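Clarkier Residents' Board > Services > Parcel depot hours

depot_liaison
Posted November 14, 2018
Members are advised that the Gernorum parcel depot will close its evening counter from next month. Certon, which runs the site, states that 2,891 parcels were collected there in May, of which 33 were handed over after six o'clock. Comments are invited before the board replies.

northside_tenant
The May figure should be treated with care. The evening counter was shut for part of that month while the floor was relaid. I would ask the board to request figures for a full quarter.

Gulyás_Row_14
I must disagree with the previous poster. Even if the number were doubled, it would not justify two paid staff. The 800 pounds saved each month could keep the Saturday counter open.

northside_tenant
Saturday opening is of no use to residents who work weekends. The depot serves 4,000 households and the lease requires "reasonable access".

bench_and_bin
I support a later closing time on one weekday. My own orders are small parts that need a signature, and I cannot reach the counter before six.

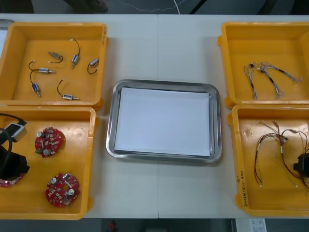
A locker would not help in my case, as the sender will not release signed items to one. I should be content with Thursday until eight.

Gulyás_Row_14
One late evening is a fair proposal, provided Saturday is left alone.

depot_liaison
Noted. The Thursday proposal will be put to Certon in writing, together with the request for quarterly figures.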